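El almacén que aprende mirando

Cada vez que una empresa anuncia que va a automatizar parte del trabajo, llega con la misma frase: las máquinas harán lo pesado y las personas, lo interesante. La he oído tantas veces que ya no sé si quien la repite se la cree. En Brikano, donde trabajo preparando pedidos de alimentación, la dijeron en febrero, en una reunión a las siete y media de la mañana, con café de termo y una presentación preparada por Bukbridge, la consultora.

Somos 43 personas entre los dos turnos. El plan, en resumen, consiste en que unas cuantas dediquemos parte de la jornada a coger y soltar paquetes con unas pinzas de mano, para que el sistema de Fröhlich aprenda de nuestros movimientos. Una bolsa de harina, una bolsa de aperitivos, una caja transparente. Se coge, se coloca, se vuelve a empezar. En la presentación lo llamaban transferencia de destreza. A mí me parece que es enseñar el oficio, cosa que antes se hacía con los aprendices y que el convenio pagaba con un plus.

No tengo nada contra la máquina. He levantado suficientes sacos como para no ponerme romántico con el trabajo manual, y a mi espalda le vendría muy bien que alguien, de carne o de metal, se ocupara de los palés de abajo. Lo curioso es que los palés siguen igual. Lo que se quiere automatizar es la parte ligera, la mesa de envasados, que era precisamente donde se mandaba a la gente con una lesión o a la que le faltaba poco para jubilarse.

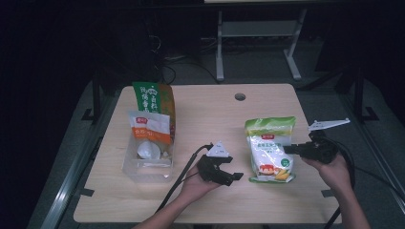 Una bolsa de harina, por ejemplo, tiene poco misterio hasta que hay que explicársela a otro. Si se aprieta demasiado, se arruga y el cliente la devuelve. Si se aprieta poco, se escurre. La mano lo sabe y uno no se da cuenta de que lo sabe. Con las pinzas puestas hay que descubrirlo de nuevo, más despacio, y en esa lentitud se ve cuánto había de oficio en una tarea que en la nómina figura como no cualificada. Para la empresa, según parece, no vale nada cuando lo hago yo y vale mucho cuando queda grabado.

El mes pasado se completaron 763 repeticiones, y se dieron por buenas 261. Las demás se descartaron, unas por motivos técnicos y otras sin que nos dijeran por qué. Quien las hizo trabajó las mismas horas por todas, claro, pero en el tablón apareció solo la cifra de las válidas, junto a la palabra rendimiento. Nadie nos había dicho que aquello iba a medirse. Cuando preguntamos, la respuesta fue que los datos evaluaban al sistema. Puede ser. El tablón, de momento, lo leemos nosotros.

Se habla también de los puestos nuevos. Han salido 2, los dos de supervisión y los dos con un requisito de formación que en la plantilla no cumple casi ninguno. El curso lo da Skostisance, fuera del horario y a cuenta del interesado - se estudiará una ayuda, dicen. Llevo bastantes años en esto y aún no he visto que una ayuda en estudio pague una matrícula.

Lo que pediría es poco vistoso: que las horas con las pinzas se paguen como formación impartida, que se nos diga por escrito para qué sirven las grabaciones y durante cuánto tiempo se guardan, y que a quien estaba en la mesa por prescripción médica se le busque otro sitio antes de tocarle el suyo. Nada de eso retrasa el proyecto ni un mes. La dirección ha contestado que lo tratará cuando termine la fase de pruebas. No ha dicho cuándo termina.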